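12/27/20

The quiet stretch between Christmas and New Year, and I have finally sat down with a pot of tea and the diary I promised myself I'd keep up all autumn. I did not keep it up. The last proper entry is from September and it is mostly a complaint about slugs. So let me try to do better, starting with the puddings, as they have taken up most of my thoughts (and every one of my mixing bowls) for weeks.

I made five Christmas puddings this year, which was far too many for a Christmas with so few people at the table. I had mixed the fruit before we knew how small everything was going to be, and once you have that much fruit sitting in brandy you can't very well put it back in the packets. Violeta had one and posted me a lovely card in return, with a drawing of the pudding on fire and her eyebrows on fire too. Petro Zakharchenko over the road had one, handed across his gate with both of us leaning away from each other like a pair of fencers. One went to Valentina, and we ate the fourth on the day itself. The fifth is in the pantry behind the flour, and I shall say nothing more about it until Easter.

The recipe is my grandmother's, more or less. She wrote everything in ounces, in a hand that slopes so badly you'd think she had been on a boat, and over the years I have turned it into grams in pencil beside her ink. 300 grams of raisins, 100 of suet, and then a line that simply says "enough peel". I love that line. I have never asked anybody what enough is and I don't intend to. This time I put in a chopped quince from Petro's tree as well as the apple, and I think it was the making of it - a bit sharp, a bit like perfume, and it stopped the whole thing being quite so heavy. I must write that into the book before I forget, as I forgot the year of the dried pears, which was also very good and which I have never managed to get right since.

The steaming is the part I really like. Eight hours of it, the windows running with wet, the lid rattling away, and a perfectly good excuse not to leave the house. I topped up the water from the kettle and read most of a long novel that Santino lent me, set in a fishing village called Marras where it rains on every page. I was so deep in it at one point that I let the pan go very nearly dry and only noticed from the smell. No harm done, though the bottom of the pan has a brown bloom on it that I have been scrubbing at ever since.

Christmas Day itself was gentle. We rang everybody in turn, and the calls ran into one another so that I had a cold cup of tea in every room by the middle of the afternoon. Maximiliano wanted to hear all about the quince. He has become very serious about jam since he moved, and he told me at great length about a marmalade he is planning for January, with three sorts of orange and a spoonful of treacle. I told him treacle would swamp it. He said I had said the same about the ginger. I had, too, and I was wrong about the ginger, so I let him have that one.

Lunch was a chicken, not a turkey, and I shan't go back. It was done in no time, it fitted on the good blue dish, and there was none of that getting up in the dark. I did the sprouts with chestnuts and the carrots in butter with a bit of star anise, and I made the bread sauce properly, with the onion stuck all over with cloves and left sitting in the milk from breakfast onwards. My mother would have said there was too much nutmeg. There was exactly as much nutmeg as I like.

Yesterday was all leftovers and slippers. Soup from the bones, the last of the ham with pickled walnuts, and cold pudding sliced and fried in butter, which may well be better than the pudding was in the first place. We ate it at the kitchen window watching the blackbirds argue over an apple I had put out for them. It turned very cold after dark and I brought the geraniums in off the step, grumbling, and found a snail asleep under one of the pots. I put him in the log pile with my compliments.

I have also been sorting through the box for the scrapbook, which is slow going as I stop and read everything. There are seed packets, a few letters, and the label off the elderflower I was so proud of.

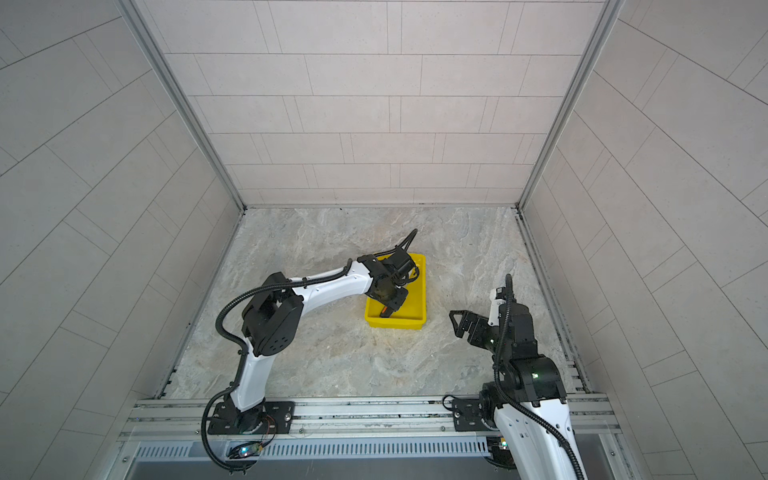
Things I want to cook in the new year

A proper pork pie, with the hot water crust and the jelly poured in through the hole. I have been frightened of the jelly for years and I'm too old to be frightened of jelly.

Rye bread, if I can keep a starter going for longer than a fortnight. Valentina has offered me some of hers, which she says is quite impossible to kill. We shall see about that.

Something decent with the red cabbage, of which we have two enormous heads from the garden, both as hard as cannonballs. I thought of pickling one with juniper and braising the other very slowly with the last of Petro's quinces, if they keep. They are on the windowsill in the back bedroom at the moment and the whole upstairs smells of them, so that I go in several times a day for no reason at all except to stand there and breathe in.

And marmalade of my own, without treacle, so that Maximiliano and I can swap a jar in February and each be polite about the other's.

It has got quite dark while I've been writing and the tea is stewed beyond saving. There's a bit of ham left, and an egg or two, and I believe half a jar of the walnuts if they haven't been got at. I must ring Violeta before supper and ask whether she wants her basin swapped for a smaller one, and then bring in some more logs, as it's meant to freeze again tonight.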